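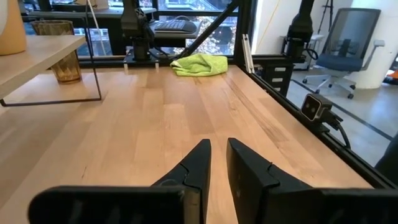

Wrist view, gripper open, green cloth still to be dealt with.

Drastis: README

Drastis is a set of tabletop tidying recordings, plus the spreadsheet we used to plan the kit. Most people who write to us want the spreadsheet. It lives in the budget folder, and the recordings are everywhere else.

What's in it

2951 recordings in total, of which 1816 are cloth tasks (fold, flatten, move to the shelf). The rest are cups, vases and other things we were prepared to see fall over. Each recording comes with the wrist view, a view from the camera on the rail, and a plain text note. 97 recordings are marked "bad" and have been left in. Some of them are instructive. The others are just bad.

Budget notes

The first plan had one line for arms and one for "sundries". Sundries won. If you are pricing a similar bench, give each of these its own line before you show anyone a total:

- Table and frame. We went for a wooden top with a black aluminium rail along the side, so that cameras could be clamped on and moved later. They have been moved a lot.
- Mounting. The blocks and brackets were quoted separately from the arms by Olik, in a different email, after we had signed for the arms.
- Gripper fingers. Ours are plain black plastic with a small step near the tip. Buy spares with the first order. Delivery costs more than the fingers.
- Cameras and cables. Measure the cable run along the frame, then add the bit you forgot.
- Props. Cloths and tumblers are cheap, and they still need a budget code. Gregor Gunn spent a morning in September finding out which one. It is in column F.
- Blinds. Not in the plan. We have large windows and a table that shines, and daylight gets into everything.

Quotes

We asked Hämmerli and Camano for prices on the same list. The two quotes are in the folder with the figures as sent. Hämmerli included setup and training. Camano included a very nice folder. Neither included a chair, so we used one we had.

Known problems

Lighting changes with the time of day and we did not correct for it. The background is a working office, with desks, chairs and trees outside that change colour. Version 2 of the spreadsheet fixes a sum that left out VAT. Please do not use version 1, however much better the total looks.

Contact

Questions about the budget sheet go to Gregor. Questions about the recordings also go to Gregor, but he answers those faster.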